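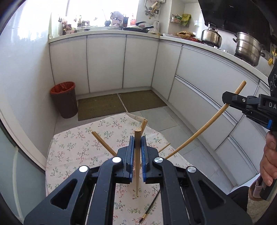 Section 4. Fitting the pads and setting the grip

By now you should have both grippers bolted together, and the linkage arms should swing freely when you work the handle. If one of yours is still stiff, go back to Section 3 and ease the pivot screws before you go any further. It is tempting to hope the stiffness will wear itself out, and on our first pair we did hope so, for most of June, and it never did.

The work in this section can be done at a kitchen table, and that is where a good many Ploscombe grippers get their first squeeze. Put a cloth down if you care about the tabletop. You will need the pad strips from the small Ruma bag, the short driver, a soft dry brush for dust, and a handful of thin wooden sticks. Old chopsticks are very good for this, and broken ones will do nicely too.

4.1 Fitting the pads

1. Brush the inside face of each finger until it is clean.

2. Peel the backing from one pad strip and lay it on the finger with the ribs facing inward, toward the other finger. Start at the tip and press down as you go.

3. Do the same on the second finger. Close the jaw gently and look at it from the side – the two pads should meet along their whole length.

4. Hold the jaw closed by hand for 20 seconds, then leave the gripper alone overnight.

Note: Pads from the older Tokarz kit will fit these fingers, but they are thicker, and you will need to back off the stop screw by 2 turns before the jaw will open all the way.

4.2 The upright stick test

1. Stand a straight stick on the table, point down, and steady it with your free hand.

2. Bring the gripper in and close the fingers on the stick a little below its top end.

3. Let go with your free hand. The stick should stay upright and should not swing when you move the gripper slowly from side to side.

4. If it does swing, open the jaw, check that the pads are level with each other, and try again. Nine times out of ten one pad has gone on slightly crooked, and you can peel it off and reset it once without harm.

Caution: Broken sticks have sharp, splintery ends. Keep your fingers away from the top of the stick while the jaw is closing, and wear glasses if you are testing anything that might snap.

4.3 The thin stick test

A gripper that holds a thick stick well may still drop a thin one, so please don't skip this part, even if supper is waiting.

1. Choose the thinnest stick you have. A curved one is better than a straight one, as it will try to roll.

2. Pinch it near one end and lift it clear of the table.

3. Squeeze only as hard as you need to. If the stick slips, tighten the stop screw a quarter turn and repeat.

4. Repeat with the second gripper, and write both settings inside the back cover of this guide.

Caution: Do not tighten past 2 full turns from the factory mark. The fingers will begin to bow outward and the pads will only touch at the tips.

Pads last for 2,000 closings or so we print on the bag, but go by the ribs. When they look flat, order a new set from Clostirlow and start again at 4.1.

Section revised July 19, 2021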